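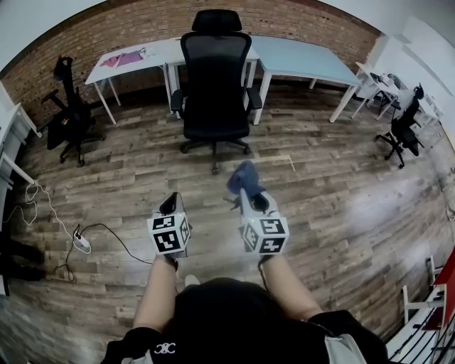
Notes from the Skeken Film Days

The Skeken Film Days ran over a long weekend in April, and I went for most of it. This was my second visit. The festival still uses the old Mancuso theater on the main street as its base, with a second screen in the library annex a few blocks away. The Mancuso seats 200 and was full for the opening night. The annex seats 75 on folding chairs, and you want to bring something to sit on.

I drove up in the morning and picked up my pass at the side door. The line was short. Passes come on a paper wristband this year, and mine had torn by dinner, but the woman at the door wrote my number on a list and let me in without it after that.

The opening film was "Clivia," a family drama set in a plant nursery that is about to be sold. It is slow for the first half hour and then gets very good. The two sisters at the center of it hardly raise their voices, and the argument over the greenhouse keys says more than any of the speeches. I could have done without the last scene, in which everyone comes back for a party. The sound in the Mancuso was muddy on the left side. I moved across the aisle before the next film and it was fine.

Finn Hagedorn, who programs the shorts, introduced his block at the annex the next afternoon. He said they had received 1,247 submissions and had room for very few of them. The block ran over two hours with no break, too long for those chairs. The best was a nine-minute piece about a ferry ticket seller on her final shift. Two of the comedies had the same joke about a broken elevator, and they were shown back to back. Hagedorn said afterward that he had noticed this too late to change the order.

The discussion after the shorts was held in the lobby, standing up. It was mostly about money. One director had shot her film in her aunt's kitchen over four nights and cut it during her lunch hours. Another had spent a year waiting on music rights and ended up using a song his neighbor wrote. I would have liked more time on this and less on the prize announcements, which came right after and were hard to hear.

"Trurora" closed the festival. It is a science fiction film with a small cast and a lot of snow, and the crowd was split on it. People behind me left before the end. I thought the first hour built real dread, especially the radio scenes, and that the explanation when it came was too neat. The lead actor is on screen nearly the whole time and carries it well.

A few practical things. Parking behind the library is free after 5 p.m. The diner next to the Mancuso closes early, so eat before the evening show. The printed schedule had the wrong start time for both annex screenings — the one taped to the box office window was correct. Single tickets were available at the door for everything except opening night.

The early retrospective screening is the one I missed, a restored print of a 1950s Western. I heard it had a scratch through the second reel and looked good otherwise.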